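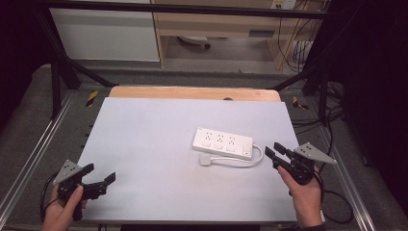
Open day at the Pevura lab: what should I ask at the hand-held gripper table?

Posted by benchnotes_k in Robots and Automation

I have a place on the Pevura open day and the program lists a stop called "Hand-held grippers, power strip task". Visitors get 15 minutes at the table. My background is conveyor maintenance at Ploster, mostly sensors and drives, so I can read a wiring diagram but have never worked with demonstration data.

Two points I would like cleared up before I go. First, what is the operator there to show, given that no robot arm is on the program for that stop? Second, is a power strip a sensible object for this, or was it picked as something every visitor recognizes? We are looking at automating cord handling on one packing station and I have to write a page on it afterwards.

Replies

tolerance_stack

I was on the same tour at the Shetty building last time. The operator holds one gripper in each hand and does the task directly. Each gripper carries its own camera, and the recordings are used later to train a policy for a two-arm cell. The arms are a separate stop. My write-up from the visit is pasted below, shortened.
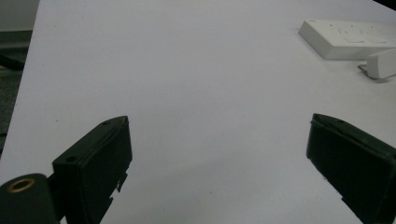 PEVURA, SHETTY BUILDING – March

The strip had a molded plug on a short cord. The stated task was to pick up the plug with one gripper and steady the strip with the other. The guide gave the length of the collection run as 500 repetitions, with the start position of the strip changed between them. Operators swap after 18 minutes.

Ask to see the view from the gripper camera. It differs a good deal from what you see standing at the table. The fingers take up the bottom of the picture and the objects can be well off to one side.

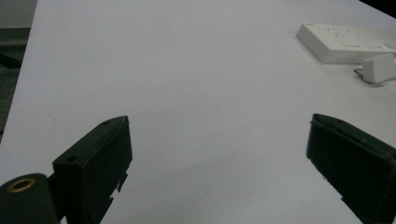 Gripper camera view: fingers open, strip and plug toward the upper right.

White on white was the main thing I wrote down. The sockets are hard to make out at that distance, and I would expect the same problem with a pale cord on a pale packing bench. Ask whether they train with more than one table surface. My group did not get a clear answer.

As for the choice of object, I think it is sensible. It has a rigid body, a flexible cord and a small rigid end, and the cord does not lie the same way twice.

prurow_user

just go and see it, they let you hold one. heavier than it looks. parking is bad after 10

cordset

Adding to the long reply above, which is correct as far as it goes. For a packing station the question is where the cord is when the grasp starts. A cord looped in front of the strip gives the gripper two things to close on, and only one of them is wanted. 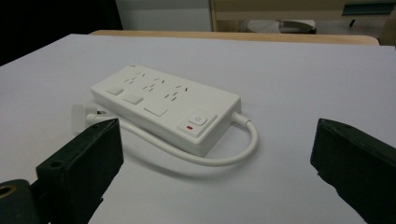 If the policy takes the cord in place of the plug, the plug hangs at an unknown angle and the next step fails. Ask what fraction of the recordings include a recovery from that – a regrasp, or setting the plug down and starting over. In the Prurow trials I worked on, the first set had none, and the arm repeated the same bad grasp until somebody stopped it. We added around 16 recovery recordings per operator and kept them in a separate folder so they could be weighted.

Also ask:
Finger opening at full width, in millimeters.
Whether the finger pads on the arm are the same part as on the hand-held unit.
How the two camera streams are synchronized, and the worst offset they accept.

The second one matters for your page. If the pads differ, the hand-held recordings say less about what your station would do. Bring one of your own cords. They may not run it, but you can lay it beside theirs and compare the stiffness.

benchnotes_k

Thanks. I will take a cord and the pad question with me. Parking noted.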